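How to practice the box task with our club arm

This page is for new members of the Talside student robotics club. It was first written by Wumpini Aidoo, and I have changed it after our practice meetings, so if something is unclear please tell me and I will correct it. The task is from the Appiah round of the student competition: the arm must close and handle a cardboard box under the control of one operator.

What you need before you start

Take a plain box, already opened at the top, and check the flaps by hand. A flap that was never folded is very stiff, and the fingers will slide on it. Fold every flap all the way back and forward two times. Start the Vosham control program on the laptop and load the profile named "box-slow". It limits the hand to 47 percent of full speed, and for the first ten runs please do not change this number.

Step 1. Approach from outside

Bring the gripper to the outer side of the flap, with the fingers closed. New operators often try to pinch the edge of the cardboard at once. It is better to push first. Let one finger touch the board flat, stop, and wait one second. Then move in small steps of the joystick until the flap begins to bend at its fold. If the whole box moves, go back and choose a contact point that is higher.
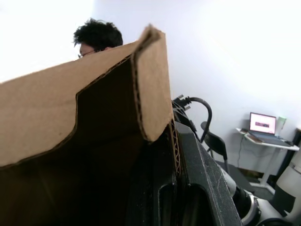 Why do we push the flap with closed fingers and do not grip it?

A grip needs the fingers to be exactly in line with the edge of the board, and a bent edge is never quite straight. Closed fingers work as one wide tool, so a small error in angle does no harm. When you can push well, you may learn to grip.

Step 2. Watch the force number

The Gritance plug-in shows a force value in the corner of the screen. Its units are its own, so do not compare them with a textbook. In our runs a soft flap bends at almost 100. When you see 160, stop and go back a little, as the board will start to buckle there and the fold will go in the wrong place. Abdul-Rahman Frimpong keeps the table of old values in the club folder – ask him for access.

Step 3. Hold the box upright

After the flaps, practice holding the side of the box. Put both fingertips low on the front face and press lightly. A box which is pushed high will tip, and a box which is pushed low will slide, so look for the place between these two.

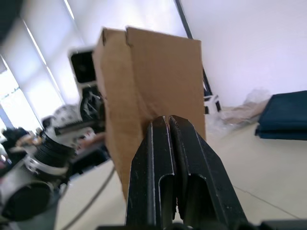 Move the contact point up by one finger width each time you try again, and write down which height gave the best result. Three good tries at the same height are enough to go on. Keep the joystick hand relaxed also when the box turns, and correct with the wrist joint first. The shoulder joint makes big movements and it is easy to lose the box with it.

Step 4. Save the run

Press "Keep" only if the run has no stop by the emergency button. Write your name, the box type and one short comment. Naa Frimpong uses the comments when she selects the operators for July, so "ok" is not a useful comment – "flap slipped at second push" is useful.

If the program shows error 438, the wrist joint is at its limit. Release the joystick, choose "Home wrist" and begin again from Step 1.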